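Part 4. Fitting the front panel

Okay, the carcass of your Gurkham cabinet is standing up, so let's get the front on. I've built 23 of these now and this is still my favorite bit!

1. Lay the panel on a blanket, good face up. Give both faces a wipe with a dry cloth.

2. Check which way the grain goes. It should run side to side once the panel is up. (I got this wrong on my very first one and had to pull every screw back out.)

3. Stand the panel up against the cabinet and put in the two middle screws, finger tight for now. 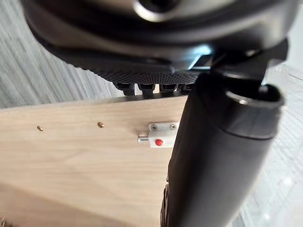 4. Now for the squaring up, which I always do by eye first and then with a tape. Crouch down so you're level with the top edge and look straight along it. On a pale board like this one, with the grain going across, the lines in the wood help you a lot – if they look like they're running downhill, so does your panel. Nudge it, look again, then measure both diagonals. They should match.

5. Put in the outer screws and snug everything up by hand, going corner to corner.

Note: My friend Yatziri Alvarado puts a strip of masking tape along the top edge before she marks it. Pencil is a pain to get out of light wood, so I do it too now.

Caution: No power driver on the last few turns, please! The holes strip fast, and a spare panel (part 1146) takes ages to come.

Doors are in Part 5.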